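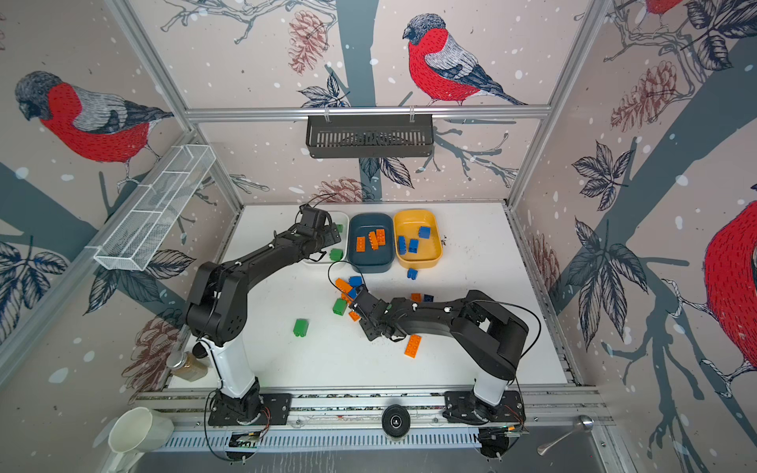

What Went Wrong With the Brick Sorter

Project report, Zadalar bench, spring term

1. The plan

We set out to make two arms put toy bricks into trays by color: green in the white tray, orange in the dark teal one, blue in the yellow one. A small child can do this. We had a whole term, so we felt the odds were fair.

The software had two parts. Bristano looked at the table and picked the next brick, and Oravec moved the arms. We wrote Bristano. We inherited Oravec from last year's group, along with a page of notes that ended in the word "probably."

2. The fault

In February both arms reached for the same orange brick. The left gripper got there first and closed. The right one came down on top of it and kept pushing. Oravec was supposed to stop an arm when the motor load went over the limit, and it did, 8 seconds later. By then a finger on the right gripper had cracked and one of us had learned how far away the power switch was.

Nobody was hurt. One of us had been about to reach in and straighten a brick, though, and we have put that in the report because our adviser told us to.

3. Looking for the cause

We blamed the cables first, then the lighting, then last year's group. After 12 repeat runs with the arms slowed down, the log gave us two separate faults.

The first was ours. Bristano gave each arm a brick and then forgot it had done so if an arm passed over that brick and hid it. When the brick came back into view it counted as new and was handed to whichever arm was free.

The second was in Oravec. The load limit was checked only at the end of a move. An arm that is blocked never gets to the end of its move, so the check waited for a timeout.
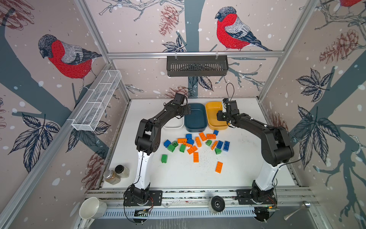

Why not just give each arm its own half of the table?
We tried it. The bricks get tipped out in the middle, so the collisions moved to the center line, and green bricks on the right side had no arm allowed to take them to the white tray.

4. Repairs

Bristano now keeps a brick reserved until it has been dropped in a tray or the arm gives up on it. Oravec checks load all through the move. We also moved the power switch to where a person standing at the bench can hit it, and hands stay off the table while the arms are powered.

We ran 18 full sorts after the changes. There were no collisions. In 10 of them at least one brick went in the wrong tray, usually a blue one, and we have not found out why. The replacement finger came from Bronov and is slightly longer than the old one, so the right arm needs its grip height set again before the next group uses it. We left them a page of notes.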